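Filed under: Sweets by Mail, Questions, Pantry

Things you ask me about buying candy from far away

I started keeping this page because my inbox kept filling up with the same questions, and I was typing the same answers at eleven at night. I order a lot of candy from other countries. I don't sell any of it. I just eat it and write about it, and I've picked up a few things along the way.

Where do you order from?

Mostly two places. Laster is the big one, with a huge list and pretty slow shipping, and Elier is smaller but packs things like they're sending eggs. I pay for everything myself. If you're brand new to this, go with Elier for your first box, even though you'll pay a bit more – a crushed first order puts people off for good, and that would be a shame!

How long does a box take?

My fastest was six days and my slowest was 47. The slow one sat at customs with no update at all, and I had pretty much given up when it landed on the porch. If yours hasn't moved in three weeks, write to the shop. They can usually open a trace, and they'd much rather hear from you before you call your bank.

What is crisp-heart candy? I keep seeing it in mixed bags.

Oh, I love this one. It's a Chinese candy, often made with ground sesame or peanut and sugar, and the good ones are flaky and go to powder when you bite down (lean over a plate, trust me). Black sesame is my favorite by a mile. It tastes toasty and a little bitter, sort of like the dark edge of a cookie. On the wrapper you want to look for 黑芝麻, black sesame, and then 酥心糖, which is the crisp-heart candy part.

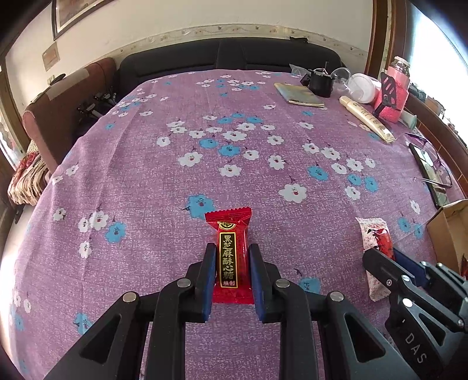
Judska wrote in to say that the peanut kind is far better and that I've been unfair to it for years. The sesame gets stuck in your teeth, the letter went on, and peanut goes with coffee, and anybody who grew up with a bowl of both on the table knows which one runs out first.

Okay, fair enough about the coffee. I'm still on the sesame side, but I did order a bag of peanut in April and it went fast, so take that as a partial surrender.

Can I order chocolate in the summer?

You can, but I don't. I lost $19 worth of filled chocolates to one hot mail truck, and they came out of the box as a single brick. Hard candy can get sticky too, but it generally travels better. From June until the end of September I stick to that, plus crackers and dried fruit.

How do I keep it fresh once it's here?

Use a jar with a tight lid, in a cupboard, away from the stove. I wouldn't put flaky candy in the fridge, as it can pick up damp and go chewy. Mint goes in its own jar. I once kept mint and milk candy together for a month and everything tasted like toothpaste.

What about allergies?

Please be careful here. Sesame, peanuts and milk turn up in a lot of what I write about, and sometimes the English sticker on the back leaves things out. A translation app on your phone helps, but I wouldn't bet my health on it. If you have a serious allergy, ask the maker, and if you can't get a clear answer, skip it.

Did you ever find those plum drops from Tsai?

No! I've looked everywhere. Tsai was a little shop with a paper catalog, and the plum drops were item 838. I still have the catalog but the phone number is dead. If you've got a lead, please, please write.

Do you take requests?

Sure. Tell me what it's called and where you had it, and send a link if you have one. I can't promise I'll get to it soon – the list is long and my cupboard is small.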